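Zwischenbericht an die Stiftung Hastidum
Projekt: Erfassung und Instandsetzung der Bestände im Heimatarchiv Viseck
Stand: 21.03.2026

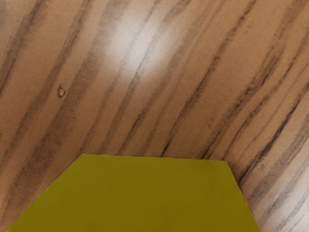 Seit dem letzten Bericht wurde die Erfassung der Nachlässe aus dem Ortsteil Kvam abgeschlossen. Verzeichnet sind jetzt 3418 Einzelstücke, überwiegend Briefe, Kaufverträge, Hofbücher und Vereinsprotokolle. Für die Arbeitsflächen im neuen Lesezimmer liegt inzwischen eine Vorauswahl vor: ein heller, beige-brauner Holzton mit graubraunen, schräg verlaufenden Streifen. Die Maserung ist recht kräftig, und Wenche Bakke hat angemerkt, dass sich dünnes Durchschlagpapier auf einem ruhigeren Untergrund leichter lesen lässt. Die Entscheidung ist deshalb noch offen. Auf den Kostenplan hat sie keinen Einfluss, beide Varianten liegen im gleichen Preisrahmen.

Digitalisierung
Von den verzeichneten Stücken sind 1473 gescannt. Damit liegen wir hinter dem Zeitplan. Der Grund ist der Zustand der Hofbücher, deren Rücken zum Teil gebrochen sind und die nur in der Buchwippe geöffnet werden können. An einem guten Tag schaffen wir bis zu 100 Seiten, bei losen Briefen deutlich mehr. Die Reihenfolge wurde im Winter umgestellt: erst die losen Blätter, dann die gebundenen Bände. Zwei Bände bleiben vorerst ganz ausgenommen – sie weisen alten Schimmelbefall auf und liegen getrennt in Quarantäne.

Erschließung
Die Datenbank Jonduvine ist in Betrieb. Die Übernahme der alten Karteikarten verlief ohne größere Verluste, allerdings mussten die Ortsnamen von Hand vereinheitlicht werden. Für Viseck allein gab es in der Kartei mehrere Schreibweisen. Hendrik Kruger hat dazu eine Namensliste angelegt, die wir mit dem nächsten Bericht einreichen. Noch nicht gelöst ist die Frage der Sperrfristen bei Personalunterlagen der Molkereigenossenschaft. Eine rechtliche Auskunft ist angefragt.

Räume und Klima
Das Magazin im Untergeschoss ist trocken, die Luftfeuchte schwankte im Winter nur wenig. Der zweite Entfeuchter wurde geliefert und läuft seit Februar im Dauerbetrieb. Im Lesezimmer fehlen noch der Anstrich an der Nordwand und die Elektrik für die Leselampen. Der Handwerksbetrieb hat einen Termin nach Ostern zugesagt.

Mittelverwendung
Personalkosten und Archivmaterial liegen im Plan. Bei den säurefreien Kartons gab es eine Preiserhöhung, die wir durch eine kleinere Bestellung bei den Hängemappen ausgeglichen haben. Der Posten Buchrestaurierung ist bisher kaum belastet, wird aber im Sommer voll gebraucht. Wir bitten darum, den nicht verbrauchten Teil in das zweite Halbjahr übertragen zu dürfen.

Nächste Schritte
Bis September sollen die losen Bestände vollständig gescannt und das Lesezimmer nutzbar sein. Für die Restaurierung der Hofbücher holen wir derzeit Angebote ein.

Wenche Bakke, Projektleitung
Hendrik Kruger, Erschließung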